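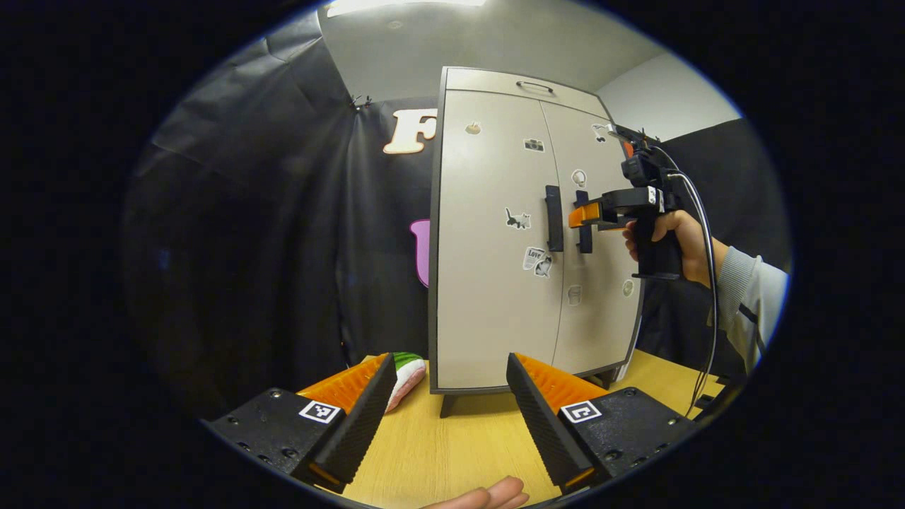 HOME & STORAGE | PRESS RELEASE

Small-Cabinet Maker Drops "Lifetime" Claim From Its Packaging, Asks Rivals to Do the Same

April - By Iwona Ziółkowski, Bastenero Press Office

TUSTLOW - Bastenero, which makes small cabinets and desktop storage, will stop printing the words "lifetime quality" on its boxes this spring. The company says it can't find a good reason to keep them there, and it doubts that other firms in the trade have one either.

The claim has been on Bastenero packaging for 31 years. When the current management asked what it meant, the answers did not agree. The sales office thought it covered the life of the buyer. The warranty desk thought it covered the life of the product, so a cabinet that fell apart after a year had met the promise in full. The legal file had a single page on the subject, and the page was a memo asking someone to write a longer one.

"I have worked here long enough to have typed that phrase hundreds of times," said Iwona Ziółkowski, head of communications. "I couldn't have told you what we owed anybody because of it. I suspect most people who buy storage furniture read straight past it, and I can't blame them."

Starting with the Birkico line, each box will carry a plain five-year guarantee on hinges, handles and door alignment. Finish, scratches and anything a customer sticks on, paints or drills into the doors are not covered. Stickers will not void the rest of the guarantee, though the company makes no promise about what comes off with them. Customers who want to argue over a hinge will be able to write to a named person at the Tustlow office, and the name will be on the box.

Bastenero is also taking down four badges from its online store: "family approved," "expert choice," "eco smart" and "space saver." The first three were drawn by the company's own design team. There was no panel of families. The last one was at least meant to describe size, but it had been placed on every item in the catalog, including the largest.

The company does not expect a rush of grateful shoppers. Its retail partner Sikora tried plainer labels on a shelf of storage boxes last year and has not shared any sales figures, which Bastenero takes as a sign that they were nothing special. Sikora has agreed to stock the new packaging all the same, and will sell through the old boxes first.

Bastenero has written to other makers suggesting that any guarantee on a cabinet should state a number of years and the parts it applies to. Two replies have come in so far. One was polite. The other was an automatic message promising a lifetime of service.

"We are not claiming to be better than anyone," Ziółkowski said. "We printed it too - for longer than most of them."

Prices will stay the same. Cabinets bought in the old packaging will get the five-year terms, counted from the date on the receipt.

Media contact: Iwona Ziółkowski, Bastenero Press Office, Tustlow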